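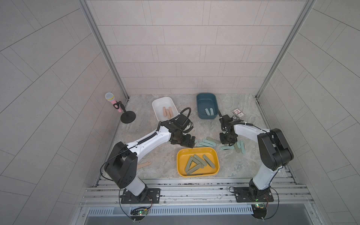 ## Two-armed sorter takes shape at the Drernska workshop

The back bench at Drernska, the shared workshop most of us still call "the old dairy", has been given over since April to a pair of robot arms, and anyone who has popped in for a cup of tea and a borrowed spanner will have found it hard to leave again. The build goes by the name of Tuseo, and the idea behind it is a homely one. The workshop lends out construction kits to families, the kits come back in a muddle, and somebody has to put the strips back in the right trays before they can go out again.

It is a bigger job than it sounds. The lending cupboard holds 3,001 pieces at the last stocktake, most of them flat strips with rounded ends, and an evening of sorting by hand is pleasant enough for the first half hour and then rather less so. Tuseo is meant to take over the dull part, with tan strips going to one tray and the various greens to others, while the people get on with mending things.

The two white-and-black arms stand side by side on an aluminium rail at the front of the bench, with a little green circuit board or two tucked in below each mounting plate and the wiring dropping away underneath. The walls are tiled in pale grey, a leftover from the dairy days, and they are very easy to wipe down (which the group recommends to anybody planning something similar at home, where the kitchen is usually the only other room with tiles in it). The arms reach in over the middle of the bench from either side, so both can get at the loose pieces between them.

Most of the spring went on the grippers. A flat strip lying on a hard surface is a surprisingly awkward thing to pick up, as you will know if you have ever tried to lift a coin off a counter with gloves on, and the fingers have been filed, padded and filed again. The greens have been the other headache. There are several shades of them in the kits, some quite pale and some closer to grey, and under the evening lights they look a good deal more alike than they do at noon – so the trays are now different colours too, with white, teal and mustard yellow all in use.

The money has come in bits and pieces. A jumble sale and a run of repair mornings raised £2,519 between them, and nearly 200 families have borrowed a kit since the scheme began, many of them dropping something in the tin on the way out. What is left over will go towards spare cables and a better lamp.

Next on the list are Magsi and Climby, the two larger kits in the cupboard. Magsi has magnetic pieces that cling together in clumps, and Climby comes with long ladders that won't fit in any of the trays, so both will need some thought and probably a fair bit of biscuit-eating before they go anywhere near the arms.

The workshop is open to visitors from seven in the evening, and the kettle is usually on by a quarter past. Kits can be returned at the side door at any time, in whatever state they happen to be in.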